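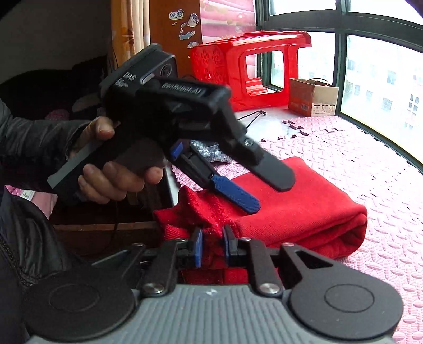
Figure 3. Hand-held gripper with blue finger pads, closed on red fabric.

Section 3. Setting up the Fernholm vaccine refrigerator and the Clirden temperature logger

Issued March 14, 2020. This section replaces the earlier loose sheets on installation and first use, which should be withdrawn from clinic folders.

3.1 Scope

This section applies to all clinics in the Vinwood group that store vaccines on the premises. It covers the siting of the refrigerator, connection to the mains supply, fitting of the temperature logger, the settling period and the first loading of stock. Daily readings are dealt with in Section 4 and the handling of a temperature breach in Section 6.

Each clinic must name one person as vaccine lead and one as deputy. The steps marked "Lead" may be carried out only by one of these two people. All other steps may be carried out by any member of clinic staff who has read this section.

3.2 Before you begin

Check that the following are to hand:

- the refrigerator, with its shelves, baskets and two keys
- the Clirden logger, with probe, probe bottle and cable
- the calibration certificate for the probe
- Form 16 (Record of Installation)
- a copy of the clinic's current stock list

The serial number on the calibration certificate must match the number printed on the probe cable. If it does not, do not go on. Contact the equipment desk and quote both numbers.

3.3 Siting the refrigerator

1. Choose a room that can be locked and that is not open to patients. The room temperature should stay between 10 °C and 25 °C throughout the year.

2. Place the refrigerator on a firm, level floor, away from radiators and direct sunlight. Turn the front feet until the cabinet stands without rocking and the door closes under its own weight.

3. Leave a gap of at least 70 mm between the back of the cabinet and the wall, and the same gap on each side. Nothing may be stored on top of the cabinet or pushed into the gaps.

4. Leave the cabinet standing upright for four hours before it is switched on. If it was carried on its side at any point, leave it for 24 hours.

CAUTION: The cabinet must be moved by two people. Do not pull it by the door handle.

3.4 Connecting to the mains

1. Use a wall socket that serves the refrigerator alone. Extension leads and adaptors are not permitted.

2. Where the socket has a switch, fit the switch cover supplied. Fix the "Do not switch off" label beside the socket, where cleaning staff and contractors will see it.

3. Plug in and switch on. The display will show the cabinet temperature and the alarm lamp will flash. Press and hold the bell key for three seconds to silence the sounder. The lamp will go on flashing until the cabinet falls below 8 °C.

4. Check that the set point reads 5.0. If it shows any other figure, press SET, use the arrow keys to bring it to 5.0, and press SET again. (Lead)

Note: The cabinet has a battery that keeps the display and sounder working during a power cut. It does not keep the cabinet cold.

3.5 Fitting the temperature logger

The logger keeps its own record, separate from the display on the cabinet. Both are needed. A clinic may not rely on the cabinet display alone, even for a single day.

1. Fill the probe bottle to the line with the fluid provided and push the probe through the cap until it stops.

2. Stand the bottle in the holder on the middle shelf, towards the centre of the cabinet. It must not touch the walls or the rear plate.

3. Pass the cable through the port at the back and press the rubber plug firmly into place. Do not run the cable through the door, as this will break the seal.

4. Fix the logger to the outside of the cabinet at eye level and connect the cable. A short tone confirms that the probe has been found.

5. Set the date and time, then the recording interval. The interval for all Vinwood clinics is five minutes. (Lead)

6. Set the low alarm at 2.0 °C and the high alarm at 8.0 °C. The alarm delay should be left at the value set by the supplier. (Lead)

7. Press START. The record lamp will blink green at each reading.

Clinics that have been issued with the older Kpodo logger should follow steps 1 to 4 as written and then turn to Appendix B for the menu settings. The Kpodo model does not sound a tone when the probe is connected - look for the probe symbol on its screen instead. These loggers will be exchanged as their certificates expire, beginning in April.

3.6 Settling period

The refrigerator must run empty for 48 hours before any vaccine is placed in it.

1. Keep the door closed, apart from the one check described in step 2.

2. At the end of the first day, open the door fully for one minute and close it again. The temperature should return to the range of 2 °C to 8 °C within 30 minutes.

3. At the end of the period, download the record from the logger and save it under the clinic's name. Look through the whole record, including the hours overnight. (Lead)

4. If every reading after the door check and recovery is within range, sign part A of Form 16. If any reading falls outside the range, do not adjust the set point. Report the matter to the equipment desk, who will decide whether the period should be run again.

CAUTION: A refrigerator which has not passed the settling period must carry the red "Not in use" tag. Vaccines must not be placed in it, even for a short time and even where the other refrigerator is full.

3.7 First loading

The cabinet has a total volume of 93 litres. Not all of this can be used. Stock should fill no more than half of the space on each shelf, so that air can move freely between the packs.

1. Bring stock across in a validated cool box. Do not leave packs on a worktop while shelves are being arranged.

2. Keep each vaccine in its original carton. Loose vials and syringes must not be stored.

3. Place the cartons in the baskets with the shortest expiry dates at the front. Childhood, travel and seasonal vaccines should be kept in separate baskets, and each basket labelled.

4. Keep all cartons clear of the rear plate and off the cabinet floor.

5. Enter each batch number and expiry date on the stock list. A second person must read the entries back against the cartons.

6. Lock the door. One key is held by the vaccine lead and the other is kept in the clinic key safe.

7. Check the display after one hour and again before the clinic closes, and enter both readings in part B of Form 16.

Food, drink, specimens and other medicines must not be kept in the refrigerator at any time.

3.8 Logger memory

When the memory indicator reaches 1,432 readings the logger will show "DOWNLOAD DUE". Recording continues after this message, but the file should be downloaded by the end of the next working day. Do not clear the memory until the saved file has been opened and checked.

3.9 Sign-off and contacts

Send the completed Form 16 to the equipment desk and keep a copy in the clinic folder. The refrigerator is treated as being in service from the date of the counter-signature, and the first yearly service falls due twelve months later.

Equipment desk: Ignacio Aravena
Probe certificates and exchanges: Macarena Cáceres
Counter-signature of Form 16: Soledad Durán, or in her absence Horacio Maldonado

Requests for changes to this section should be made in writing to Aldana Domínguez, quoting the paragraph number.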